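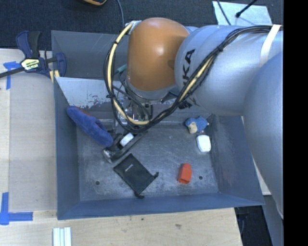
# How to report a suspicious match in an amateur soccer league

Most players and team managers will never need this page. If you do need it, the order of the steps matters, so read all of them before you contact anyone. It covers adult leagues that use the Prultgate registration system, and most of it applies to other leagues too.

## 1. Write down what you know

Do this the same day if you can. Include:

- the two teams, the field and the kickoff time
- what you saw or heard yourself, with the minute of play if you remember it
- what someone else told you, kept in a separate paragraph
- any message, offer or phone call, with the time it came in

Leave out guesses about motive. A bad back pass is not evidence. A text sent before kickoff that gives the final score is.

## 2. Save the originals

Don't forward messages and then delete them. Take screenshots that show the sender and the date, and leave the conversation on your phone. If you were offered cash, don't accept it "as proof" - turn it down and note the amount.

Game video should be saved at full length. Short clips are hard to use, and the reviewer will ask for the whole match anyway.

## 3. File the report

1. Log in to Prultgate and open the match record.
2. Choose **Report**, then **Integrity**. The **Conduct** option goes to the referee assessor and will slow things down.
3. Paste in your written account.
4. Attach your files. There is a limit of 12 per report. If you have more, file a second report and put the first report number in the subject line.
5. Check the box for confidential handling if you don't want your club to see your name.

Save the report number. You can't look it up later if you filed confidentially.

Teams in the Beltau and Clistunau divisions can also file on paper at the league office. Ask for a stamped copy.

## 4. Keep it quiet

Don't post about the match, and don't confront the other team. If a teammate asks, say you can't discuss it. Talking gives people time to clear their phones, and it can leave you open to a complaint of your own.

## 5. What happens next

You should get a reply within 42 days. The reviewer may call you with questions or ask for the original files. If the case goes to a hearing, you can bring one person with you. Reports filed in August often take the full period, as the new season's registrations go through the same office.

If you hear nothing after the deadline, reply to the confirmation email with your report number. Don't file again from scratch - it starts the clock over.

*Last updated Tuesday, June 17, 2025*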